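Open afternoon at Cerkberg, or how I spent April looking into a bin

The flyer promised "a rare look behind the doors," and the doors were in fact quite good: heavy, green, stiff at the hinge. Behind them was a corridor, then a coat rack, then Iman Slaoui with a clipboard, ticking off visitors. I was number 37. 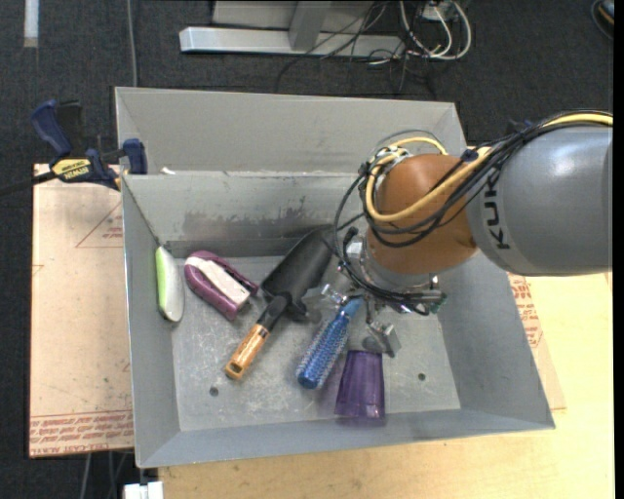 I had come for the building, an old button works that Jurkik took over in the spring. I stayed for the stuff. Cerkberg keeps 2000 household things on its shelves, all bought secondhand, and a few go into the gray metal bin at a time. My group got a garden trowel with an orange and black handle, sharing its quarters with a blue hairbrush and a purple and white stapler. I have a kitchen drawer like this. Mine doesn't get visitors.

The bin has seen some life. The floor is scuffed, and there is a band of grime along the partition that I would have wiped before company came, but I was raised that way. A man behind me wanted the translucent purple cup and asked if they were for sale. They are not.

Yevhen Zinchenko took us through the storeroom next, where he does the buying. He spoke about staplers for longer than I knew a person could. His best find was a crate of 206 hairbrushes from a salon closing down, and he still sounds a little sore about the ones he left behind.

Coffee was from Hegazy across the street and ran out at 3:30. The tour takes 8 people at a time, so get there early, and skip the upstairs unless you like filing cabinets. Parking is behind the tile shop.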